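Shared workshop notebook, bench 2, Kavance cell
June 18, 2021
Entry: T. Cosgrove. Read by: A. Groen, B. Quiroga

Parts tray rev C is on the extrusion bed, to the left of the chassis. Rev B walked sideways whenever the fingers pushed down on the memory slot. Rev C has taller walls and a separate recess for the processor. Annelies drew it, I printed it overnight in grey. Clips for the memory module came out slightly tight and were eased with a file.

Arm controller rebooted, Odby script reloaded, speed limit left at 40 mm/s. Wrist camera exposure is still too high for the bare aluminium. Bright bands off the extrusion ridges confuse the edge finder on that side of the tray. Matte tape to be tried before anyone touches the software.
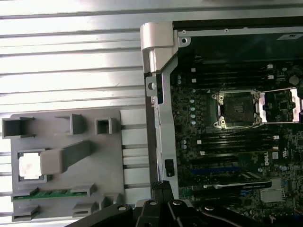
2 min read

Start state for today's runs: processor in its recess, memory module in the long slot, load plate open, socket and memory slots empty. The Dell board stays put between runs. Coin cell left in.

Pick on the processor is repeatable from the tray side. Grip force set to 300 on the controller scale. At 2000 the fingers flex and the part twists on lift. The heat spreader has smudges on it, so wipe it before the next session and handle by the edges.

Place is not ready. No contact with the socket pins until the Z offset is confirmed with the dummy part. Benjamín to cut the dummy from scrap acrylic. The open load plate needs its own keep-out box in the script. At present the planner only knows about the chassis rail.

Memory insertion not attempted. The approach is fine on paper but the outer finger link may foul the graphics card. Check with the arm powered down and moved by hand.

Log saved as run 3045. Earlier runs from May used the old tray origin and should not be compared.

To do: tape, dummy part, keep-out box, re-zero tray origin after tape goes on. Yolanda has the 2.5 mm hex key.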